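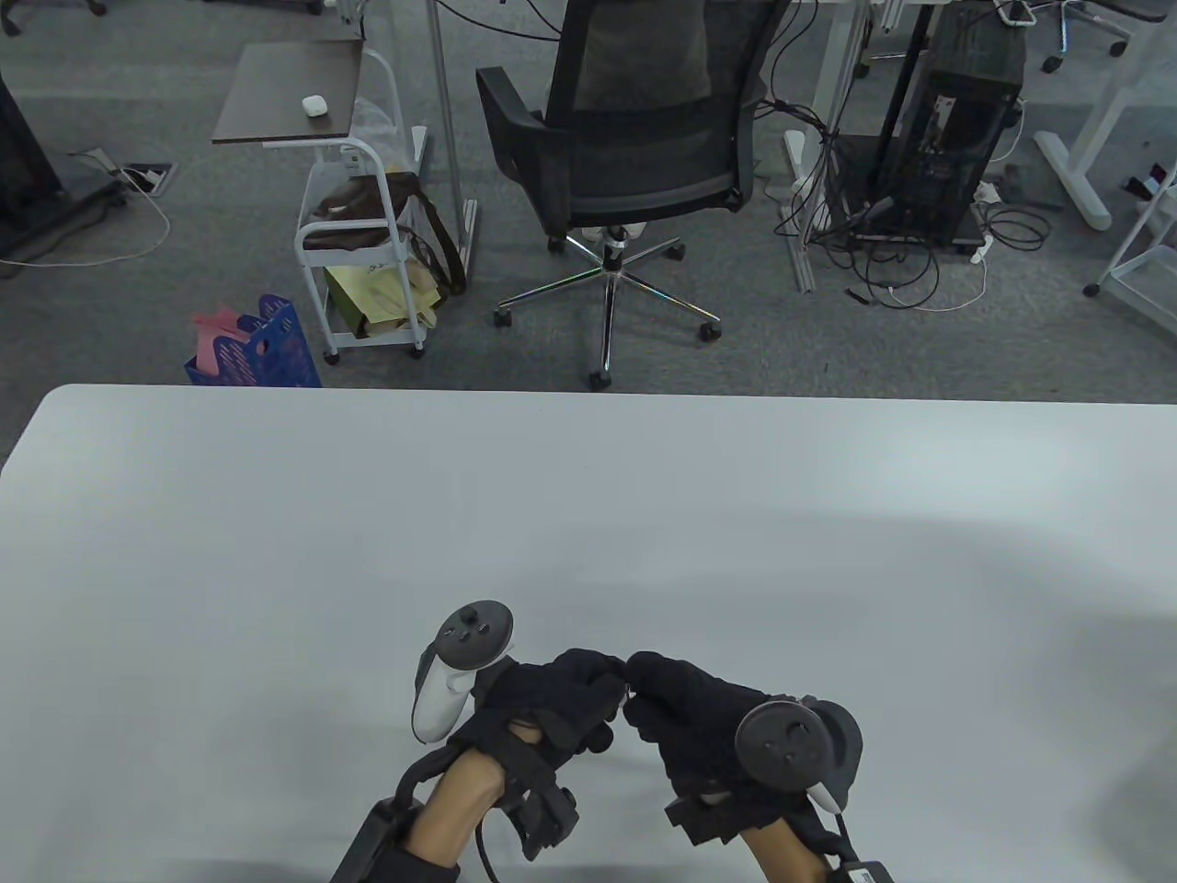 Vol. 3, No. 2

Plekari cell - maintenance and setup meeting
Minutes, February

Present: Amparo Sotomayor (chair), Cormac Conneely, Subira Mollel, Fatima Oyelaran (minutes)
Apologies: Hamidreza Nikzad
Start: 9:40 a.m.

1. Minutes of the previous meeting
Accepted with one correction. The spare cable for the left wrist strap was ordered by Subira, not Cormac. It has arrived and is in the drawer with the other spares.

2. Controllers and wrist straps
Cormac reported that the left controller lost tracking twice in one shift. Both times it came back after a restart. He has cleaned the ring and changed the battery, and wants another week of use before deciding whether to send it back.

Subira asked that the wrist straps be put on before the controllers are picked up. Doing it the other way pulls on the cable. Amparo agreed and will add a line to the startup sheet.

Floor cables were discussed again. The power strip by the computer stays where it is for now, but loose runs are to be coiled or taped. Fatima will look at cable covers that sit flat on carpet.

Action: Amparo, startup sheet. Fatima, cable covers.

3. Loose fasteners on the arm mount
The main item. Run 533 was stopped when the arm mount was found to have play in it. Cormac took the mount off, checked the bolts by hand and found two with worn threads. Both have been replaced. He could not say how long they had been that way, as the last check sheet only records "tight."

It was agreed that any bolt taken out of the mount gets looked over along the thread and run through a nut by hand before it goes back. If it binds, it goes in the scrap tin. Plastic nuts are fine for this test and for holding covers, but are not to be used on the mount itself.

Hamidreza had sent a note asking for thread locker on all mount bolts. Subira was against using it on the ones that come out every month. Left open until he is back.

Action: Cormac, new check sheet with a line for each bolt.
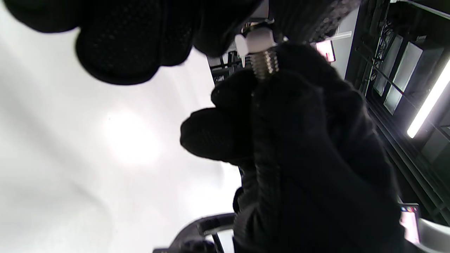
4. Gloves

Two types are in use, plain knit and the ones with grip dots. Cormac prefers the dots for small hardware and had no complaints about feel. Subira finds the fingertips too thick for starting a nut and would like a smaller size. Fatima will get samples from Tavonix before the next order. Gloves with oil on them are not to be used with the controllers.

5. Spares
Drivance quoted roughly three weeks for the replacement bracket. Amparo approved the order. Mount bolts are to be kept in their own labeled bin - the mixed tray has caused enough trouble.
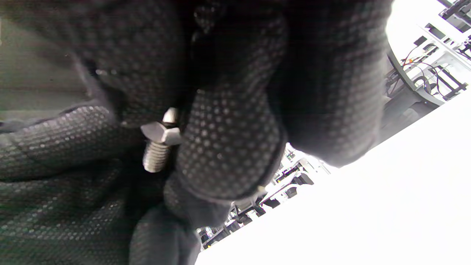 Hex-head bolt in a dotted work glove (item 3)

6. Other business
Subira will be away for the first half of next month. Cormac will cover the monthly check on the cell, using the new sheet.

Cormac asked whether the Mousavi service visit could be moved to a morning. Amparo will call them.

Meeting closed at 10:25 a.m.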